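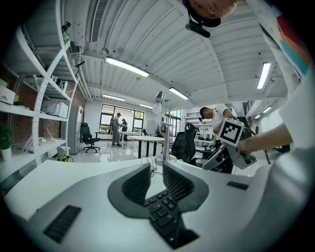 We met at Kundora on Sun 6 February to sort out the shared office before everybody's back at full strength, and I took the notes, so blame me for the spelling! First up was desks. We all like the white ones and they're staying, but the thin black cables lying in a tangle on the desk by the silver lamp have got to be tidied (I've offered, silly me). Agreed to spend up to $180 on clips and ties. The lamp stays too, bare round bulb and all, although one of us would love a shade on it.

Chairs next. Gunell quoted $3,000 for a full new set and there was a fair bit of groaning, so we're leaving that until June. Diekmann will be asked for a price on five.

Window end: the small white table stays put, colour of the blinds still undecided.

Next meeting at Nustden, bring your own mug.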